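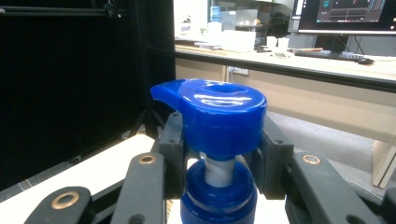 Why did pump bottle work stop in the spring, and is it running again?

A finger pad on one of the hand-held grippers worked loose during a session and the grip force went past the limit we had set. Work restarted after the repair, at a lower daily rate.

Progress report to Wavent, June 6, 2025
Project: Stondness, household dispensers

The fault showed up 800 recordings into the pump bottle set. The operator felt the left finger lag behind the right one when closing on the pump head. She stopped, and Ok-hee So took the tool off the bench the same afternoon. A screw behind the pad had backed out far enough for the pad to tilt under load. The linkage and the bushings were sound. There were no injuries, but one bottle had split at the neck and soap got onto the trigger wiring.

We withdrew 36 recordings made shortly before the stop. The finger positions in them do not match the video well enough to be used for training. The rest were checked and kept.

Changes made since then:

Pad screws on every gripper are now set with thread lock and checked at the start of each shift.

The grip force cutoff is handled by the Prorari board – before, it was only a warning on the operator's screen.

Bottles are filled with water for all practice runs.

The pump set stands at 2000 accepted recordings against a target of 4000. We had planned to finish it this month and now expect to finish in December. The Ham jar lid set was not affected and remains on schedule.

We are not asking for more money. We do ask for your approval of the new end date, and for a decision on whether the withdrawn recordings should be kept as examples of a faulty grip or deleted.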